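Kadlow kitchen tasks: gallery

Stills from the Kadlow project, which looks at whether a gripper policy trained in simulation can learn short kitchen jobs from wrist views alone. The training set holds 1,144 simulated runs, 600 of them on the toaster task. All were rendered at Plosham between November and the spring.

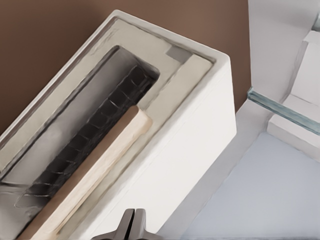

Toaster task, simulated. Bread partly in the slot, gripper fingers at the bottom of the view.

Each run stops after 60 seconds, finished or not. Of the full set, 709 runs were kept for the final training round, and the rest were used for testing. Wall colours and worktops are changed from one kitchen to the next.

Results for the drawer and kettle tasks are on the Sikder page.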